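How do I get an oil stain out of a granite worktop?

posted by Kiros Tefera

We moved into a flat in Hokwood in August and the granite has a dark patch by the hob. Washing-up liquid does nothing. The fitter at Sandberg quoted 359 to repolish it. Is there a cheaper way?

2 replies

Thiện Sầm
Bicarbonate of soda and water, mixed as thick as peanut butter. Spread it over the patch, tape cling film on top and leave it overnight. Wipe off, rinse, dry. Mine needed three goes. Don't use vinegar or lemon, they can dull the polish. Reseal once it has dried out. Ours is a speckled tan and dark brown one and small marks hardly show on it.

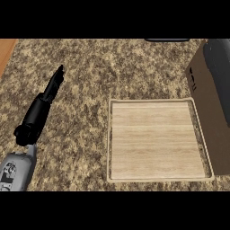

wevetti62
Same as above but ask the landlord first if you rent.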